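# The Room That Doesn't Exist, and the Robot That Lives in It

It takes a little while to get used to the room. I spent the better part of a morning looking at it on Marta Derkach's second screen, with a mug of tea going cold beside me, and by lunch I could have found my way to the telly blindfolded.
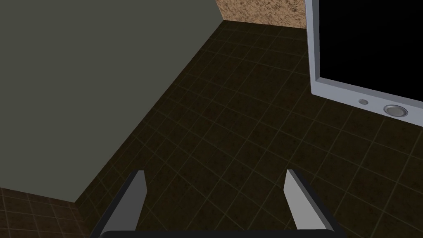
Derkach runs the simulation side of a small project called Bosero, and her question is a homely one. If you let a robot practise in a made-up room, and then quietly change the wallpaper, does it still know what it's doing? Her team built 70 versions of the same sort of living space, shuffling the wall finishes, floors and furniture each time, and set their two-armed robot 2,000 attempts at simple reaching jobs.

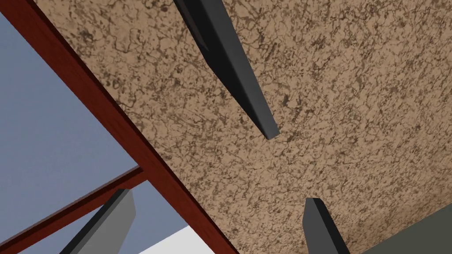 *Words by Heriberto Huaranga*

What makes the method a bit different (and I did have to have this explained to me twice) is that the robot learns from several viewpoints at once. There is a high view that takes in most of the furniture, and there are close ones near the grippers, where a tabletop can fill nearly everything and the rest of the room might as well be in another county.
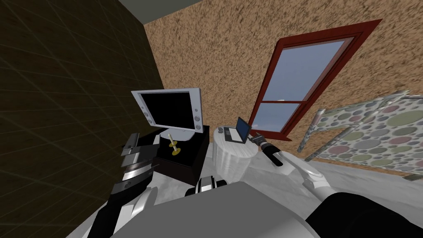 *The simulated room from the robot's point of view, with a laptop open on the round white table.*

Of those 2,000 attempts, 1,260 counted as a success, and Derkach is cheerfully unsentimental about the rest. Most went wrong in the last little stretch, she told me, when the close views had lost anything familiar to hang on to. Patterned surfaces were the worst for it.

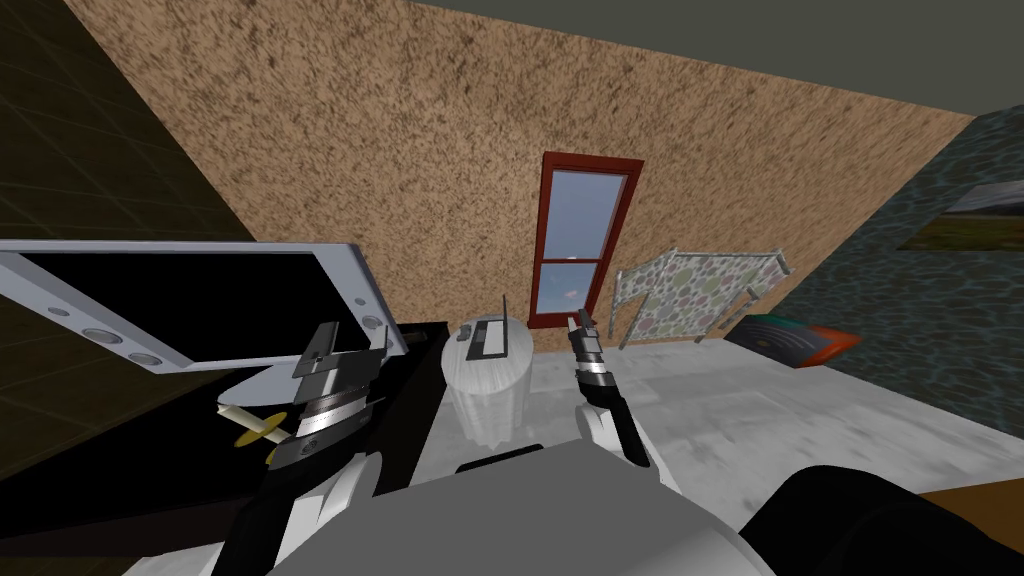

So the next round, which she hopes to finish by December, will tilt and jostle the viewpoints far more than before, six new rooms at a time. "I'd like it to be thoroughly bored of wallpaper," she said, and went off to put the kettle on again while another batch loaded.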